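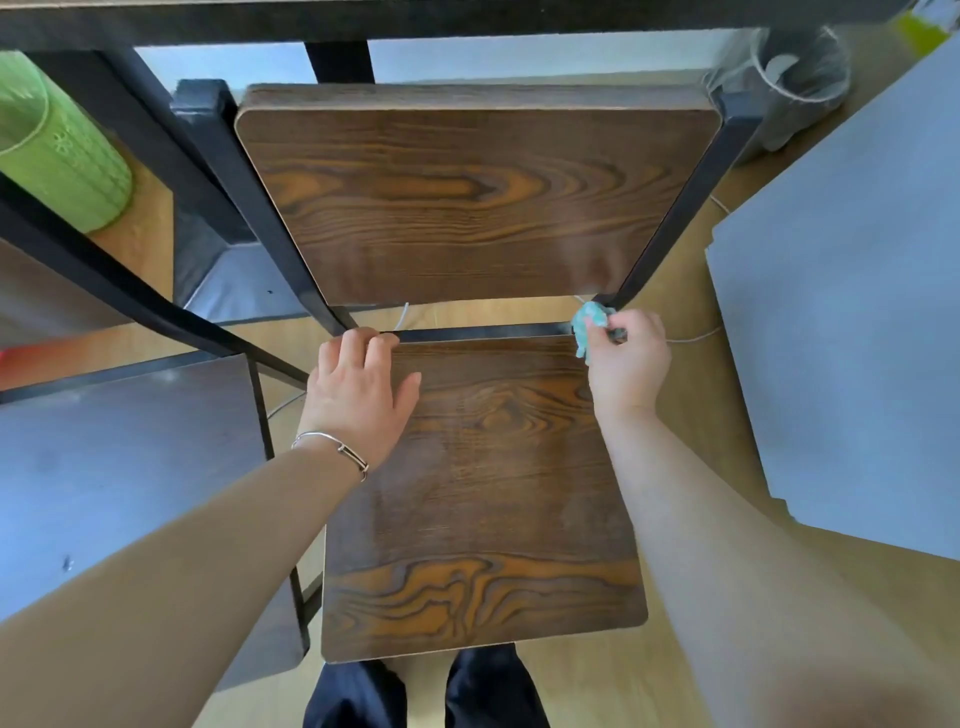
Section 5. Cleaning and Care

Applies to all Skurnton dining chairs with a metal frame, with or without arms.

5.1 Before you start

You will need two soft cloths, a bowl of lukewarm water and a few drops of mild dish soap. Microfiber is fine. Do not use scouring pads, steel wool, bleach or anything containing ammonia.

Pull the chair away from the table so you can reach all sides. If the chair was assembled less than 17 hours ago, check the seat bolts first (see Section 2).

5.2 Weekly cleaning

1. Brush crumbs and dust off the seat with a dry cloth.
2. Dampen the second cloth in the soapy water and wring it out well.
3. Place one hand flat on the seat to keep the chair from sliding.
4. Wipe the backrest, front and back, then the top edge.
5. Wipe the seat from the back toward the front, following the grain.
6. Fold the cloth over a finger and clean where the uprights meet the crossbar. Dust packs into these corners.
7. Wipe down the legs.
8. Dry all surfaces with a clean cloth.

CAUTION: Do not pour or spray water directly onto the seat. Water that gets under the edge band can lift it – this damage is not covered by the warranty.
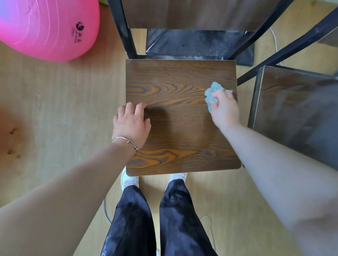
Bulitz Product Support, Flomville

5.3 Stains and sticky spots

Lay a damp cloth over the spot for 2 minutes, then wipe. Repeat if needed. For grease, put one drop of soap on the cloth itself. Test any other cleaner on the underside of the seat first.

NOTE: Smudges that come back after drying are usually soap residue. Go over the seat again with plain water and dry it.

5.4 Frame

Clean the frame with the same cloth. Small scratches can be covered with the Cordeiro touch-up pen in black, sold separately. Let the paint dry overnight before using the chair.

5.5 Storage

Keep chairs out of direct sun and away from heaters. Do not store them where the temperature goes over 68 °C, such as a closed trailer in summer. Do not stack.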